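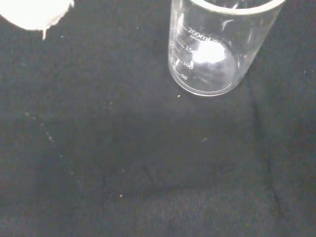 When do the new water hardness limits for the Pultance supply take effect?
The limits apply from 21 July 2023 to every property fed by the Olar treatment works, including those on shared service pipes.

Pultance Water has published the operating details of the softening stage added at Olar. The plant has treated the full output of the works since February, when the last of its five reactors was connected. Until now the results were reported as trial figures and carried no formal limit.

Raw water at Olar is drawn from chalk boreholes and enters the works with a total hardness of 196 milligrams per litre, expressed as calcium carbonate. The new upper limit for water leaving the works is 50 per cent of that value. Water supplied from the Toledo Road reservoir is a blend of treated and untreated sources, so its hardness will be higher than at Olar and will vary with demand. A separate limit for the reservoir has not been set.

The process used is pellet softening. Water is pumped upwards through a bed of fine sand and dosed with caustic soda. The rise in pH causes calcium carbonate to come out of solution and settle on the sand grains, which grow into hard pellets. The heaviest pellets sink and are drawn off at the base of each reactor, and fresh sand is added at the top of the bed. The pH is then corrected before filtration. Disinfection is unchanged.

Pellets are dried on site and taken to the Jumness depot for storage. The company intends to sell them as a liming material for farmland. No contract has been signed.

Hardness will be measured at the works outlet by an online analyser and checked against a laboratory titration of a grab sample. Further samples will be taken from 57 customer taps spread over the supply area. Results will be posted by postcode on the company's website, in milligrams per litre and in degrees Clark.

Customers with a dishwasher should reset the hardness level on the machine, using the table in the maker's handbook. Those with an ion exchange softener may be able to lengthen the interval between regenerations, and should ask the installer before altering the programme. Existing scale in kettles and hot water cylinders will not be removed by the change. Aquarium keepers and home brewers are advised to test the water themselves, as alkalinity also falls during treatment.

The sodium content of the supply rises slightly as a result of the caustic soda dose. The company states that it remains within the drinking water standard at all sampling points.

Mains flushing in the streets north of the Toledo Road reservoir will continue at night until the work is complete. Some discolouration may be seen for a short time afterwards. Running the cold kitchen tap until the water is clear is normally sufficient.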